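Let the Small Shops Close at Lunch

When I moved to Lisside seven years ago, the shops on Ridgeway closed every day for two hours at lunch. I was angry about it. I came from a big city where a person could buy a lamp at midnight, and I believed this was the normal condition of life.

Now the town council wants to pay shops to stay open the whole day, starting in March. I think it is a mistake, and I will try to say why.

The first reason is money. A shop with one owner and one helper does not earn more when it is open more hours. The same customers come, only more spread out. The owner of the hardware store told me that he sold the same number of things in the summer he tried it, and he was tired until Christmas. 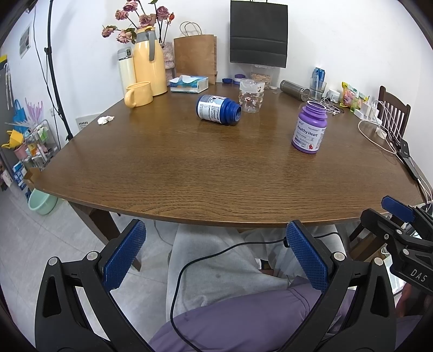 Bottles and jars on a table against a white wall.

The second reason is harder to explain. At lunch the street becomes quiet and people go home, or they sit by the river and talk. I learned most of my English there, on a bench, from people who had nothing to sell me until two o'clock. My neighbors in Okholm, the next town, gave up the lunch closing 4 years ago and they say they do not miss it. Maybe so. But I notice that they come to our river to eat.

I understand the other side. Some people work until late and lunch is their only free time. For them I would prefer one late evening in the week, which costs the town less and lets the owners eat with their families.

The letter from the council says we must be modern. I have read it several times and I still do not know what this word means there.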